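The Smallest Bin in the House

Ovidiu Stanciu spent most of last October looking into other people's trash. He had asked 40 households in Cunmont to let him see what they threw away and, more to the point, where they were standing when they did it. He works on household layout for the town's housing office, and he had a theory that people buy bins for the wrong rooms.

The kitchen bin got little of his attention. Every kitchen has one, usually big and usually under the sink. He wanted to know about the small round ones that live beside a couch, a bed or a desk, hold a few days of tissues and wrappers, and get forgotten until they smell.

"People plan a kitchen for months," he told me. "Then they get the living room bin from whatever aisle they happen to be in."

In his notes, snack packaging leads everything else thrown away outside the kitchen. Over the month he logged 1,918 items, and 318 of them were wrappers found on tables, armrests and windowsills with no bin within reach. Most of the people who left them there said they meant to pick them up later.

Mohit Khurana has heard that one before. He runs Moswood, a housewares store on the Kandpal side of town, and he keeps the bins near the front door, where he can watch people choose. They tend to look at the color first and the lid second. Few of them check the width of the opening, and he thinks that should come before anything else.

"A candy wrapper doesn't fly straight," he said. "If the top is narrow, it lands on the floor. Then you have a bin and a mess."

His advice is to go wide and low for a sitting area and to skip the lid. A lid makes sense for food scraps. For dry trash it is one more thing to touch, and guests tend to leave their wrappers on top of it. He also likes a bin with a separate rim that presses down over the liner. Without one, a light bag slides in the first time something heavy goes into it, and the next few things end up between the bag and the wall of the bin.

Liners cause more complaints at his counter than bins do. Shoppers buy the size they use in the kitchen and end up with a skirt of plastic around the outside. A little overhang is fine and makes the bag easier to tie. The Wuslow rolls he stocks come 75 to a box, in thin plastic that would be no good for wet garbage and does well enough for paper and foil.

Placement is the other half of it. Stanciu found that a bin right beside the table got used, and the same bin across the room mostly didn't. In one apartment he moved it next to the low table where the family had their snacks, and left everything else alone. When he went back the following week, the windowsill was clear.

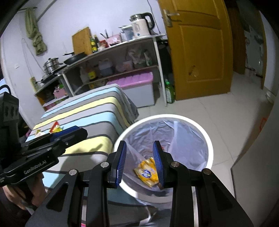
How often should a small bin like this be emptied?

Twice a week is enough if only dry wrappers and paper go in. Anything with fruit or dairy on it should go to the kitchen bin the same day.

Khurana empties his on the night before pickup and again midweek. He keeps a few spare liners folded flat in the bottom, under the one in use, so the next bag is already there when he lifts the full one out. Stanciu has started doing the same at home. He still finds wrappers in his coat pockets - he counts those as a separate problem.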